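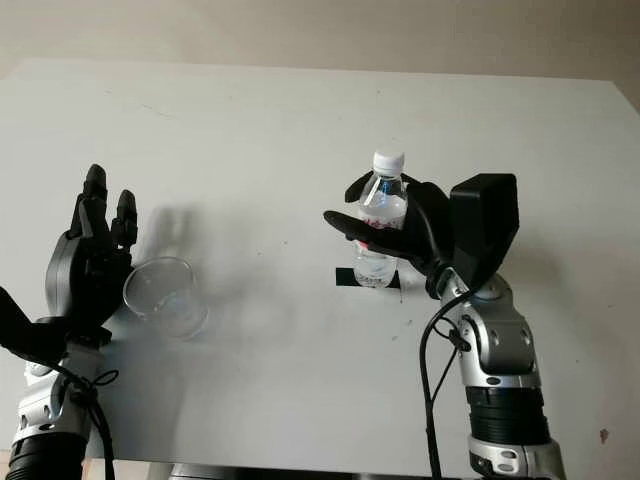
LISTA DE INSPECCIÓN PREVIA Y COMENTARIOS
Puesto de vertido bimanual, sala de ensayos Ondieki
Tarea: coger botella y vaso, servir agua, devolver ambos a la mesa
Inspección: Tatu Simiyu. Revisión: Dennis Kinyua
Turno: lunes, mañana

Clave: C = conforme. O = conforme con observación. N = no conforme, bloquea el ensayo. NA = no aplicable.

1. ZONA DE TRABAJO

1.1 Superficie despejada, sin objetos ajenos a la tarea. C
1.2 Marca de cinta negra para la botella, adherida y sin bordes levantados. C
1.3 Limpieza del tablero. O
Comentario: mancha pardo rojiza en la parte derecha y roces superficiales. No afecta al agarre. Limpiar antes de la próxima calibración de visión; con el tablero blanco, el detector de Judex ha marcado manchas pequeñas como objetos en dos ocasiones.
1.4 Vaso de plástico transparente, vacío, sin grietas en el borde. C
1.5 Botella con agua, tapón según procedimiento. O
Comentario: el procedimiento admite agarre con tapón puesto solo en ensayos de aproximación. Para el vertido se retira a mano. El desenroscado autónomo sigue fuera del alcance: la mano sujeta bien el cuello, pero el giro fino del tapón deforma la botella.

2. MANOS Y PINZA

2.1 Dedos sin holgura apreciable al mover cada articulación con la alimentación cortada. C
2.2 Almohadillas y puntas de goma sin cortes ni despegue. O
Comentario: la superficie texturada de la punta conserva el relieve. Repasar con paño seco entre series.
2.3 Tornillos de placas laterales apretados al par indicado en la ficha Kemness. C
2.4 Pivotes sin resistencia anómala. C
2.5 Soporte metálico del extremo, fijación firme. C 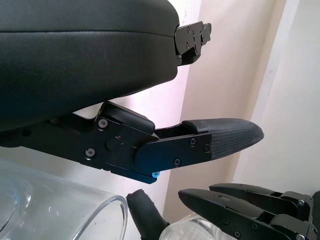
Punto 2.2. Punta texturada del dedo inferior y tornillería lateral.

2.6 Tornillo azul en la cara inferior del dedo, presente. O
Comentario: es el único de ese color y la ficha no lo recoge. Josphat Mosoti consultará a Kemness si corresponde a una referencia distinta. No sustituir hasta tener respuesta.

3. BRAZOS Y CABLEADO

3.1 Juntas y tapas de los brazos sin golpes. C
3.2 Cables de muñeca con curva suficiente para el giro completo. O
Comentario: el bucle del brazo izquierdo queda suelto y puede engancharse con el vaso si la muñeca baja más de lo previsto. Colocar una brida blanda a media altura. No tensar.
3.3 Conectores bloqueados. C
3.4 Ausencia de agua en muñecas y conectores antes de energizar. C

4. PARADA Y LÍMITES

4.1 Seta de emergencia accesible desde la posición del operador y probada. C
4.2 Límite de fuerza de cierre cargado para envase blando. C
4.3 Volumen de trabajo limitado al tablero. C
4.4 Operador fuera del alcance de los brazos durante el movimiento. C
4.5 Bandeja de recogida y paño disponibles. N
Comentario: faltaba la bandeja. Repuesta a las 9:40 por Akinyi Kaijage; el punto pasa a C y se levanta el bloqueo.

5. VALORACIÓN DE LA TAREA

Naomi Mohamedi pidió en julio que cada lista incluyera un juicio breve sobre si la tarea puede hacerse ya sin supervisión. Para servir agua, la respuesta es no.

El registro acumulado del controlador Starska contiene 1619 intentos. De ellos, 352 terminaron con intervención humana. La causa más repetida es el vaso: con plástico fino y transparente, la estimación de profundidad falla en el borde y la mano izquierda cierra antes de tiempo o empuja el vaso al acercarse. La botella da menos problemas. Su pared estriada ofrece apoyo y la etiqueta ayuda a localizarla.

El segundo motivo es el nivel de llenado. El sistema estima el caudal por el ángulo de la muñeca y no mide lo que hay en el vaso. Hubo 13 desbordamientos, todos con la botella más llena que en las demostraciones. Una persona corrige eso mirando -- aquí haría falta una célula de carga o un modelo de visión que distinga el agua a través de dos paredes transparentes.

En cuanto a tiempo, el ciclo medio es de 36 segundos. Para una cocina doméstica es aceptable si no hay nadie esperando. Para una línea de taller con envases abiertos, no lo es.

6. ACCIONES PENDIENTES

Brida blanda en cable izquierdo. Simiyu. Antes de la próxima serie.
Consulta sobre el tornillo azul. Mosoti. Abierta.
Limpieza del tablero. Kaijage. Antes de calibrar.
Prueba con vaso opaco para separar el error de percepción del error de agarre. Kinyua. Sin programar.

Resultado: APTO para ensayo supervisado. NO APTO para funcionamiento desatendido.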